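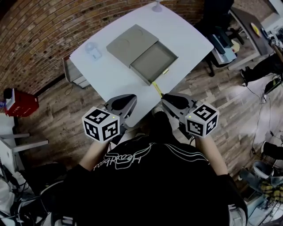 Meltley opens its Waditz workshop to visitors

WADITZ, Wednesday, April 10, 2019 – Meltley will hold an open day at its Waditz workshop this month, with live demonstrations of how its robots are taught to handle household objects.

Visitors will watch operators work at a table with a pair of hand-held grippers, one in each hand. The cube on the side of each gripper carries square black-and-white markers. Tasks on the day will include a gray box with a sliding tray.

The open day follows a smaller event in December that drew 89 guests. This year there is room for 200, in groups that start on the hour. Each tour ends with a talk by Sampaio, the company's software partner, on how 2,000 recorded demonstrations are sorted and checked.

Admission is free, but places must be booked through the Meltley website. Closed shoes are required on the workshop floor.

About Meltley
Meltley develops training methods for two-armed robots and employs 61 people.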